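20 May 2019

I went to the Halix open day mostly for the parking. They had the whole lot behind the Dunmore building cleared for visitors, and I had an errand two streets over, so I figured I'd look at the robots for half an hour and get my errand done after. I ended up staying until they started stacking the chairs.

If you've read this blog for any length of time you know how I feel about home robots. I bought one of the early floor-cleaning ones and it spent most of its life wedged under a radiator. So when the flyer said "hands that learn from yours" I rolled my eyes and put it in my pocket anyway.

The first room was the show. A white arm bolted to a table, a bowl of plastic fruit, a ring of folding chairs. Howard Entwistle ran this part, and he is good at it. He talks like a man selling you a boat. The arm picked up a lemon and put it in a bowl. Then it picked up a lime and put it in the same bowl. People clapped! I have a nephew who does this and he gets told to sit down.

I asked if I could move the bowl. Howard said sure, and I moved it to the far corner of the table, and the arm went to where the bowl used to be, thought about it, and came across slowly and found it. OK, fair enough. Then I asked if I could turn the bowl upside down and he said we were a little short on time.

What I wrote on the back of the flyer during this session:

- 5 tries at the banana, 2 good ones
- one very long pause (someone typed something)
- who cleans the fruit?

The second room was less polished and a lot more interesting. They had the hand-held grippers out on a bench, the same kind of jaws as on the robot, except a person carries them around and does the chores with them while a camera records. The idea is that you do the job the way you'd do it at home, only with two pads where your fingers ought to be, and later the robot learns from the recordings. They let visitors have a go. I folded a dish towel. It took me longer than I'd like to say, and the fold was terrible, and Kieran Pearce, who was minding the bench, told me that was a pretty normal first towel.

I liked Kieran. He answered questions without a slide behind him. I asked how many recordings they had of the towel fold and he said 501, and that he wouldn't keep all of them. I asked what was wrong with the bad ones and he said people rush, or they get bored and start doing it like a crane game. That was the best answer I got all day, and it came with a shrug.

He also told me the fruit room is the fruit room because lemons are easy. They're round, they don't sag, and it doesn't matter which way up they land. Cloth is a whole other problem. They've been at cloth for roughly 12 months and he didn't pretend it was solved.

My issue is with where all this learning happens. A bench in an office is a bench in an office. My house has drapes that puddle on the floor, stuff pushed up against the door frame, a window that makes everything near it either too bright or too dark depending on the hour. I said so, a bit loudly, and Kieran said they record in lived-in rooms too, and brought some of it up for me.
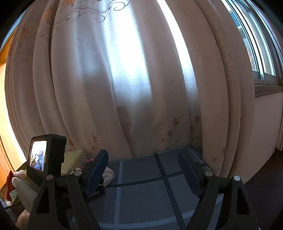 Kustholm had the same answer ready at their open day last spring, Pallthorpe wrote to me after I put a short version of this up, and it took another visit to get anyone there to say how often the robot did the job alone in a room it hadn't been trained in. I hadn't thought to ask that. I asked how many recordings, which is a number they're happy to hand out.

So I emailed Halix with that exact question. How often, in a strange room, with no one at the keyboard? I got a friendly note back thanking me for coming and a link to sign up for the next open day. I'll probably go. I'm bringing my own dish towel, one of the big floppy ones, and I'm going to ask Howard to let the arm try it in the first room, in front of the folding chairs.

Forgot my errand, by the way. Had to drive back for it the next morning, and the lot was full.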